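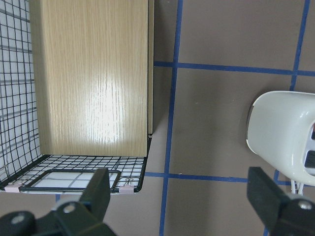
Posted 1st January by Heriberto Bautista

4. The Breakfast Task in the Student Course

The claim most often made for household tasks in robotics courses is that they are a fair test because everybody understands them. We are not convinced. The Parkside course chose a toaster task for its second project, and the written reports we collected from it say a good deal about scheduling and very little about what the two arms could do on a day when the objects had been moved.

4.1 Table and Objects

The work table is covered in brown paper and divided into squares with blue masking tape. Students used the squares to write down where each object stood before a trial. The grid is useful for this and we would keep it, but several teams reported positions as if the tape were a measuring instrument. It was laid by hand. A report that says "toaster in the same square" leaves room for a shift large enough to make a gripper miss a slot, and we treated such entries as approximate throughout.

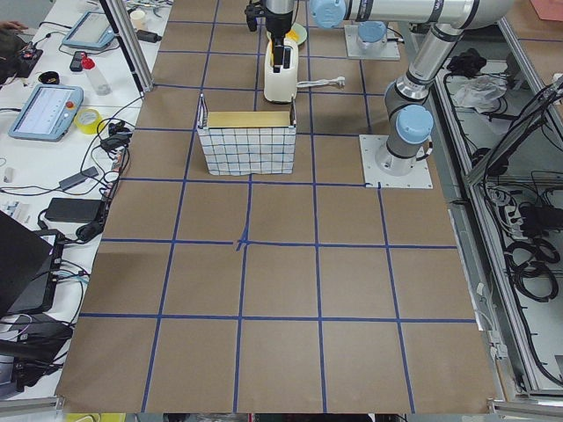 Figure 4. Table with taped grid, two arms, toaster, plate and checked basket. Teach pendants on the side desk at left.

Two teams, Pollatus and Grallbridge, shared the table. Each submitted a log, and together the logs hold 3823 entries. Of these, 1575 carry enough detail to say which object was being handled and where it stood. The rest give a time and a result, usually "ok". We do not know what "ok" meant to the student who typed it, and the two teams never agreed on a definition. Pollatus seems to have used it for any trial that ended without an emergency stop - a generous standard.

The course handout (Ruiz-Ortega, section 2) asks for 100 trials per layout. Neither team reached that number for any layout except the first. Both nevertheless reported a single success rate across all layouts, which favors the one they had practiced most. When we split the rates by layout, the difference between the teams largely went away, and so did the ranking announced at the end of the course.

Changes of layout were also poorly recorded. Swapping the container behind or beside the toaster changes how an arm can approach, yet most log entries name only the toaster and the bread. We had to set aside any comparison that depended on the container.

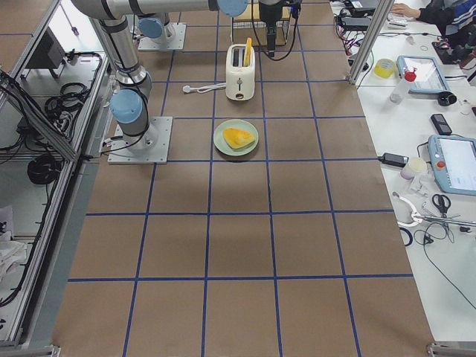 4.2 What the Scores Leave Out

Students were graded on finished trials. Time spent at the teach pendant was not logged, and neither were restarts. A team could therefore rework a motion as often as it liked and report the last attempt. We make no accusation here; the rules allowed it. But a score built this way measures patience at least as much as programming, and it should not be used to compare one year of students with the next.

Contact: Heriberto Bautista, Parkside | Back to top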